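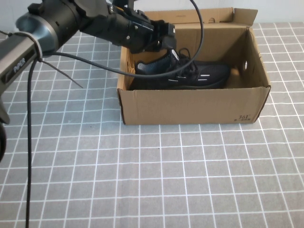

We use cookies to remember your settings. Accept | Manage

Filed under: Opinion, Control Software

The planner should be allowed to say no

In my team at Harnthorpe we have a stack called Gavia. It has a perception part, a planner and a controller, and for long time I defended all three as equal partners. I have changed my opinion. I think most of our trouble comes from a planner that is too polite. Ask it for a path and it will give you one, even when the request is bad.

Take a shoe and a shoebox. The box has thin walls, a lid that stands up behind, and an opening not much bigger than what must go in. Our old planner, Skollska, treated the box as one solid block with a hole. It returned a valid path every time, and valid meant only that the arm did not touch the block. The shoe in the gripper was not part of the question. 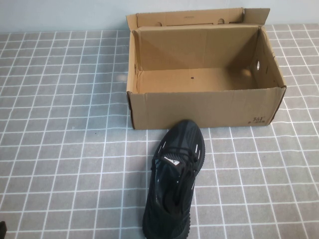 The usual answer is more data. I am not against data. Our log has 3,599 attempts in it and I read it more often than I read the news. But a log tells you what was tried, and a planner that never refuses fills it with attempts which should not have been started. Then we train on these, and we are surprised.

What I would like is a planner with a proper refusal. It should return a reason that a person can read: the held object is longer than the opening at this angle, or the pose of the lid is older than 9 frames. In Gavia we now have 19 such reasons. Some colleagues find this excessive - they say an operator will read only the first one. Maybe. I still prefer a long list to a single code called FAILED.

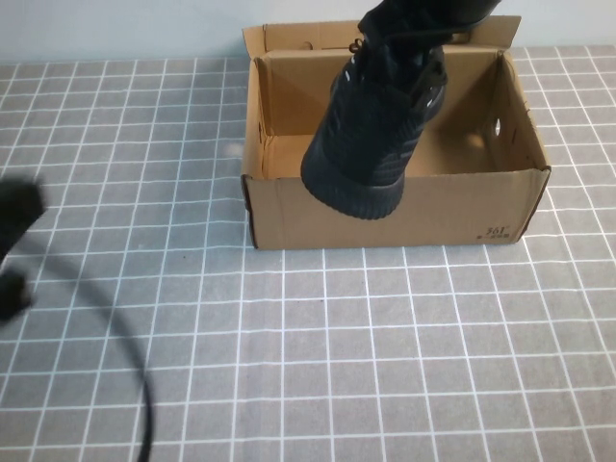 Soft things make the case stronger. Laces move, knitted fabric bends, and a cable of the robot itself can pass through the place where the model says there is free air. The Chowdary library, which we use for collision checks, handles rigid bodies very well, so people forget to ask what it leaves out.

I know the cost. With refusals switched on, a run takes longer, and on a Sunday demonstration a robot that stands still looks broken. I had this discussion in 6 meetings and I lost most of them.
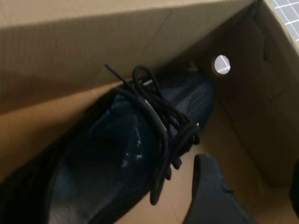
Still, I would ask other teams to try one small thing. Before you tune the controller again, write down what your planner is not permitted to accept. Our first list was short and partly wrong, and we are still correcting it.

Print this article | E-mail this article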